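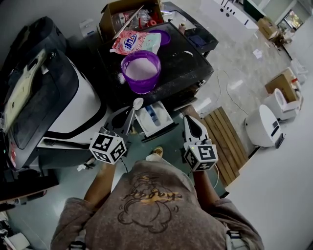
November, madder bath no. 2. The reds are finally here! Last time everything came out a polite brick color and I sulked, but this morning the first Jarndale skein came up out of the pot a real tomato red and I made Veronika come look before it even had a rinse. What changed: chalk in the water, and much more patience with the heat. I also quit portioning dry stuff by eye. A white plastic scoop is fine for getting powder from one tub to another, but mordant goes on the scale from now on, every time.

Fiber: 224 g of the Jarndale two-ply, scoured the night before, soaked until it sank by itself.
Mordant: alum at 12 percent, so 27 g. Dissolved in 500 ml of hot water first, then into the big pot. Held at a low simmer for an hour, left to cool in the liquor overnight.
Madder: equal weight to the fiber, from the Sepúlveda sack, lot 1261. Older lot than what we had for bath no. 1, and it smells wonderful, like beets and a cellar.
Chalk: one teaspoon, stirred in before the roots.

Roots went in loose this time, no bag. Picking the bits out of the yarn afterward is a pain (I was still finding them in my sleeves at lunch) but the color is so much more even that I'd do it again. Brought the pot up very slowly and kept it under 160 F the whole way. Bath no. 1 got away from me and nearly boiled, and I'm pretty sure that's where the brown came from. Edith agrees. Her rule is that if you can see bubbles you've already lost your red.
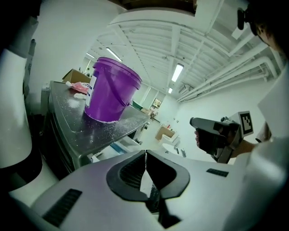
Purple bucket on the speckled counter, white grains around the base.

Afterbaths, one small skein each, all from the same pot:
Plain, no modifier - tomato red, my favorite.
Citric acid, a pinch - jumped to orange in under a minute, very fun to watch.
Soda ash - cooler, toward raspberry. Edith wants a whole sweater of it.
Iron - dark plum-brown. Too much, I think. Half next time.

Second dip in the same bath gave a soft coral, and the third a peachy pink that I like more than I expected. Saved the roots in the fridge for a fourth.

Open questions. Does the chalk matter as much as the temperature? I changed both at once, which was silly, so bath no. 3 should be chalk with the same slow heat but half the madder, and then one with no chalk at all. Veronika also wants to try the Vondesano silk, which will need its own mordant pot and a gentler hand than mine.

To do: tag the iron skein before it gets mixed up with the walnut ones. Order alum. Cut window strips for the light test and tape them up facing south, half covered with card.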